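How Do You Test a Robot's Grippers?

A gripper is the part of a robot arm that does the job of a hand. Most grippers have two fingers that open and close. Before a new gripper is built, engineers can try it in a simulator, a computer program that draws a room and works out how objects in it move.

The Tullberg test room is one of these. It has a desk, a laptop, a tall pink and blue refrigerator and a green brick wall. The view comes out tilted, so straight walls look slanted.

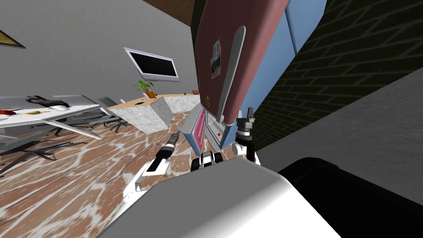
Big, flat things

A flat panel is hard for one small gripper. It can twist or tip. With two grippers, the controller – the program that moves the arms – must keep both in step. If one moves 30 millimeters and the other does not, the panel turns.
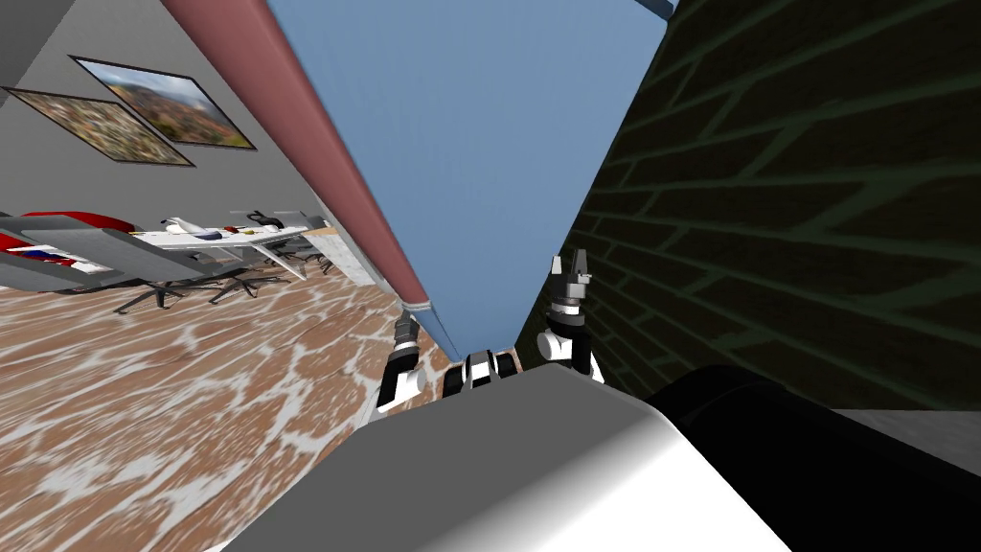 The light blue panel between the two grippers.

Open fingers

Engineers also look at the fingers when they are open. The Hidesa gripper opens to 100 millimeters. The Dikgate gripper opens less but closes faster. Each one gets the same set of 235 trials, and the program saves the position of every joint.

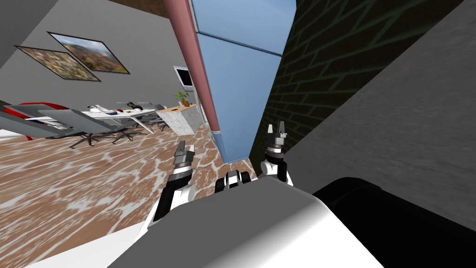 Left gripper just above the floor, right gripper pointing up.

Comparing the results

A fair test changes one thing at a time. The room, the arms and the controller stay the same – only the gripper is swapped. The scores then go into a table, with one row for each trial.

Words to know

Joint: a place where an arm bends or turns.
Trial: one try at a task.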